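Start Order and Finish Time in Amateur Giant Slalom
Student project report, Sports Measurement module
Author: Shobha Nambiar
Supervisor: Régis Besson
Submitted Friday, October 17, 2025

1. Background

In giant slalom the surface gets worse with each racer. Ruts form below the gates, the line moves outwards, and late starters are generally thought to lose time. At World Cup level the course is injected with water and the effect is partly held back. Club races are run on softer snow with fewer staff, so the effect should be larger. This project set out to measure it on one hill, with one set of gates, over a single race day at Jesero.

The race was the Stisow club's closing event of last season. Timing data were supplied by the club in September, together with the start list and the section times from two intermediate beams. Snow temperature readings came from Tatiana Hájek, who had set the course.

2. Data

The start list held 24 racers, each taking two runs. The second run was started in reverse order of the first, which is what makes the data useful: a racer who went early in the morning went late in the afternoon. Courses for the two runs had the same number of gates and the same vertical drop. The slope length used for both was 370 metres, taken from the hill plan.

Four racers failed to finish one or both runs and were left out of the paired comparison. They were kept in the section analysis up to the last beam they passed. 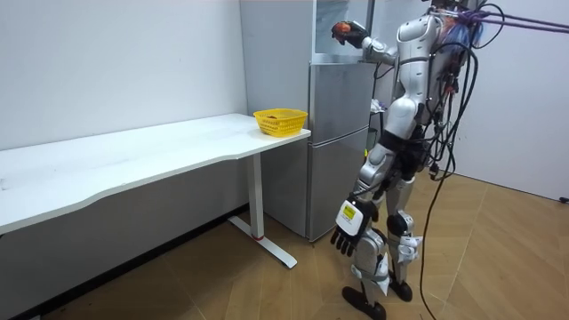

Section times were checked by hand against the printed timing strips. One strip had a missing entry at the lower beam in the second run. The value was not estimated, and the racer's lower section was dropped.

3. Method

For each racer the difference between first and second run was taken and plotted against the change in start position. A straight line was fitted by least squares. The same was done for the upper, middle and lower sections separately. The fit was repeated with the first 8 starters removed, as the club seeds its strongest racers there and they may handle ruts better than the rest.

Benoît Roussel suggested using rank in place of time. This was tried and gave the same direction of effect, but rank hides the size of the loss, so times were used throughout.

4. Results

Later starters were slower in both runs. The loss was concentrated in the middle section, where the pitch is steepest and the gates are set furthest across the hill. In the upper section no trend could be separated from the scatter. The lower section showed a weak trend in the first run and none in the second. 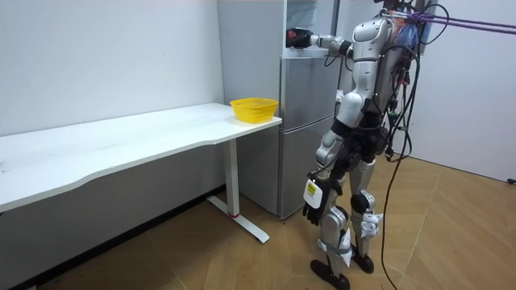
Removing the seeded group made the slope of the fitted line steeper, although the smaller sample also widened the error band. Snow temperature rose between the runs, and part of the second-run loss must be put down to that. With a single race day the two causes cannot be fully separated.

5. Limits and further work

Wax and ski choice were not recorded. Aurélien Vidal, who timed the race, noted that several racers changed skis at midday, and this would affect the paired differences directly. Rut depth was not measured either. A depth gauge read at two or three fixed gates after every few starters would be a cheap addition.

The Gautier slope at Oston has a similar profile and holds two club races each season on the same line. The section beams could be placed there at matching heights, and the spreadsheet used here will accept the data without changes.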